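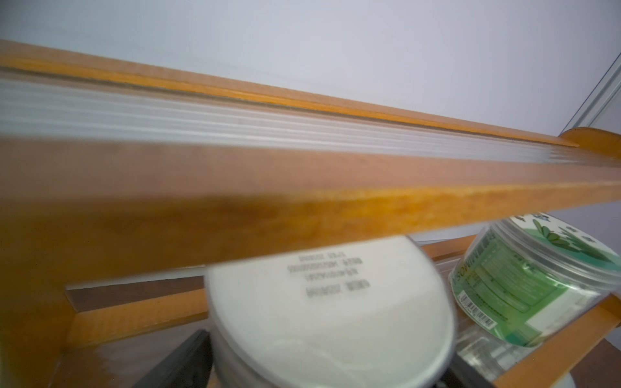 Rice noodles clump together when I stir-fry them

Posted by Refilwe Du Plessis, 2020-05-17

I make stir-fried rice noodles at least once a week and they almost always end up as one big lump. I use the flat dried kind, Arnum brand, a little wider than a shoelace. The packet says to boil them for 4 minutes and drain. They look fine in the colander. By the time the chicken and vegetables are done, the noodles have stuck together, and when I put them in the pan they either stay in a ball or break into short pieces when I try to pull them apart.

Things I have tried so far: more water in the pot, salt in the water, a spoon of oil in the water, and a nonstick pan in place of my steel one. The nonstick pan helped a bit with the bottom layer but the noodles still clump. I cook for 3 people and do it all in one batch.

Should I be soaking and not boiling? And is there a way to save them once they have already stuck?

Thulani Le Roux

Soak them. Boiling is fine for soup but for frying they get cooked twice and go soft.

Put the dry noodles in a wide bowl, cover with warm tap water and leave them until they bend easily but are still firm in the middle when you bite one. For flat noodles that takes me half an hour. If I am short on time I use hotter water, 80 degrees Celsius by the thermometer, and check them every couple of minutes. Then drain, rinse under the cold tap and rub them between your hands while you rinse. The rinse water will be cloudy at first. That is starch, and it is what glues them together.

After draining, shake the colander well and toss the noodles with two teaspoons of plain oil. Oil in the cooking water does nothing, it just floats and goes down the sink.

Cook the chicken and vegetables first and take them out. Wipe the pan, heat it up again, add oil, then the noodles by themselves with a few spoons of stock or water. They finish cooking in that liquid. Sauce goes in next, and everything else goes back last. Use tongs, or two spatulas, and lift from underneath. Stirring in circles is what breaks them.

I would also do two batches for 3 people unless your pan is very large.
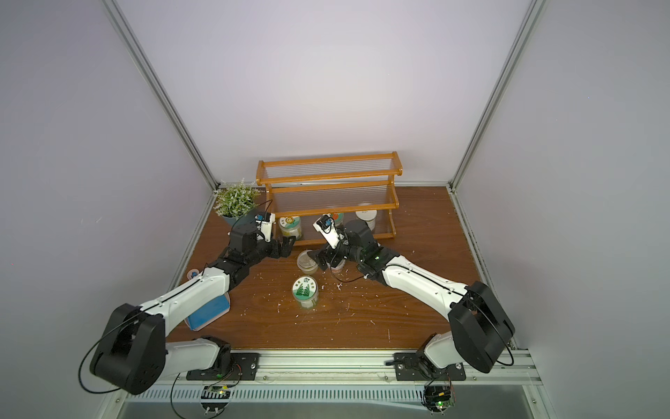

Jars on the two-tier shelf and on the table.

Riaan Gumede

just buy the fresh ones from the fridge section, never had this problem. microwave them for a minute before you pull them apart

Kalliopi Economou

Fresh noodles are good but I can't get them in Carkdale, so I use dried too. I agree with Thulani on soaking and have a few things to add.

If they have already stuck, put the whole lump back in the colander and run cold water over it, loosening it with your fingers. Don't pull. Let it drain for five minutes before it goes in the pan, or it will steam and get mushy. I have saved plenty of dinners that way. If they are overcooked there is no fixing them, so I chop them up and put them in broth the next day.

Check your sauce as well. Thick oyster sauce or anything with sugar in it will grab the noodles the second it hits a hot pan. Thin it with a little water and pour it around the side of the pan, not on top of the noodles.

Brands vary a lot. Mofokeng noodles need longer in the water than Arnum in my kitchen, so go by the bite and ignore the clock. I bought a bag back in April that was all broken at the bottom and those bits turned to paste every time. Now I shake the broken pieces out before soaking.
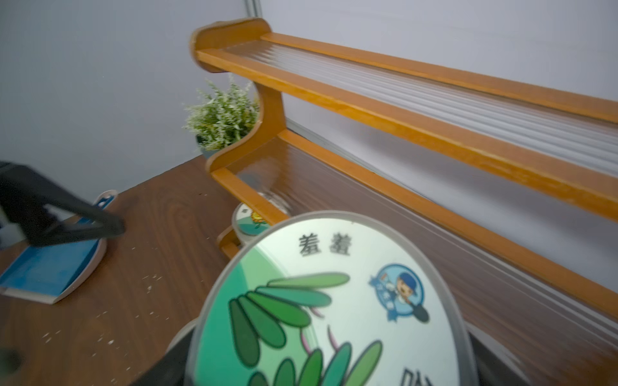

Round lid with a printed picture, blue dustpan at left.

Refilwe Du Plessis

Thanks all. I soaked a batch tonight and did it in two rounds, with the chicken out of the pan. Much better. A few still stuck together near the end but I think I added the sauce too fast. Will thin it next time.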